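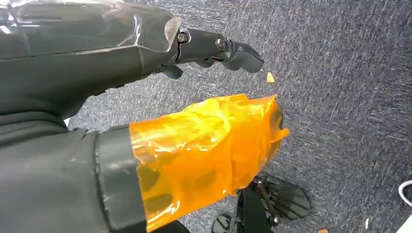
Hurkside Community Helpdesk
Ticket: Shared printer drops off the wifi
Opened by: Kelly Rowbotham
Opened: 2026-06-14
Status: Open

What's going on

Hi all! Our Bramwell printer keeps vanishing from the network, and I'm about ready to put it out on the curb. It prints fine right after I turn it on, then a while later my laptop says "printer offline" and that's that until I pull the plug. The little wifi light stays on the whole time — solid, no blinking — so the printer clearly thinks everything's great.

It started after we swapped the old router for a Jostness one in April. Before that it ran for ages without a peep (slow as anything, but it ran).

What I've tried so far

Restarted everything, in the order the manual says. It came back, then dropped again after 90 minutes.

Deleted the printer from my laptop and added it again. Now I have 2 copies of it in the list and both say offline, so that's a step backward, I guess?

Turned off the sleep timer in the printer menu. I had high hopes for this one! It lasted through the afternoon and was gone by the time I wanted to print the sign-up sheets.

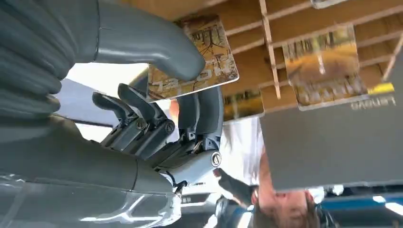
Network stuff

I finally got into the router page. The printer had a different address from the one my laptop was using, and the last number had changed to something over 100. I typed the new one in by hand and it printed four pages right away. Next morning, offline again, with another new address. So I think the router keeps handing out a fresh one, but I can't find where to make it stop.

Also, the router has both bands under the same name, and I don't know if that matters. The phones and laptops don't seem to care. 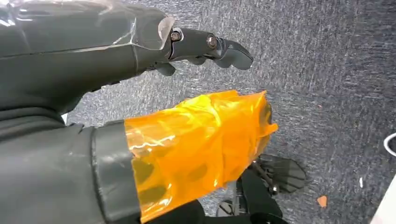
Sunil Weerakoon replied that the changing address is most likely the whole problem, and that the setting I want is called "address reservation," under the LAN tab. He says to pick the printer from the list, save, restart the printer, then delete both copies on the laptop and add it one last time using the reserved address. He'd leave the bands alone for now.

Found the tab and saved the reservation. I still have to redo the laptop, so please keep this ticket open until I've had a full day of printing.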